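Cable boxes, and the other small things in our flat

19 December 2020

I promised in October that I would write again about the small things, and then I didn't write. Now it is nearly the end of the year, it is Saturday, it rains, and I have no more excuse.

For those who are new: I am trying to keep a one-room flat in order without buying furniture. My rule is simple. Each kind of small thing has one box, the box must be open or easy to open, and when it is full I must take something out before I put something in. I took this rule from a booklet that came with my old shelf from Drastent, and it is the only part of the booklet which I still follow. The shelf itself is gone.

The difficulty is always with the soft and long things. Books stand by themselves. Cups stand by themselves. But a cable, a cord, a piece of rope or a strap has no shape, and if you put it down for one evening it makes a knot with its neighbour. Last winter I spent 30 minutes freeing a telephone charger from a pair of shoelaces. I did not even want the shoelaces.

So this year I made some tests. First I tried the little paper tubes, which everybody recommends. They look very nice in a drawer, but our drawers are shallow and the tubes did not fit. Then I bought 5 hooks from Stellis and put them behind the door. For a week it was good. After that the door did not close properly and my neighbour below heard every knock, and she was right to complain. The hooks now hold tea towels in the kitchen.

What works in the end is the bag and the box together. 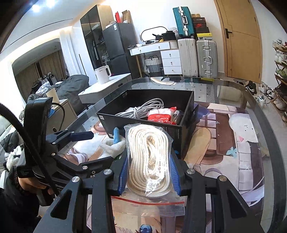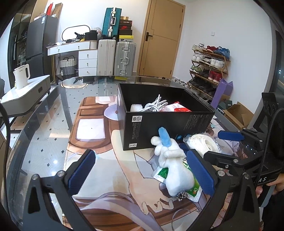

The bag is for anything that could make a knot. I choose clear ones, so I don't need to write on them, and with a zip, so they can be opened many times. I prefer to make the coil flat and long, in an oval, and to tuck the end into the middle. The braided rope in the first picture is coiled like this, and it takes no more room in its bag than a thin book would take. Before, I made round coils, like a sailor, and they always had a hill in the centre. A flat coil can stand on its side, and then you can put several of them one behind the other, as letters in a drawer.

Cables are different. I don't put all of them in bags, because I use them too often, and I know myself, I would leave the bag open. For a cable I make long loops and wrap it around the middle with its own end. It is not so tidy as a bag but it takes a few seconds, and in a box with straight walls it stays quiet.

About the box I have a stronger opinion. Please don't buy a pretty one. I paid for two linen boxes from Llanos, with a lid and a little leather handle, and the sides became soft after one summer. A cardboard box which brought you something else is usually better and costs nothing. It should be low enough that you see the bottom. If you can't see the bottom, you start to throw things in, and after one month you have again the same chaos, only with walls.

I sort at the table, never on the floor. On the floor I become lazy and make piles. On the table I must finish, as we need it for dinner. I take everything out, I look at it under a good light, and I ask if I have used it this year. The packets of which I can't remember the purpose go to a separate corner. If they are still a mystery at dinner time, they leave the flat.

Some questions came by e-mail. A reader wants to know if elastic bands are good for cables. I think no, they become dry and stick to the plastic. Use a strip of cloth or nothing. Another reader asked about the Cuvari baskets. I have only seen them in the shop. They seemed to me well made but too deep, see my opinion about the bottom.

Next I will do the kitchen drawer, the one with the corks and the candles. I have been afraid of it since spring.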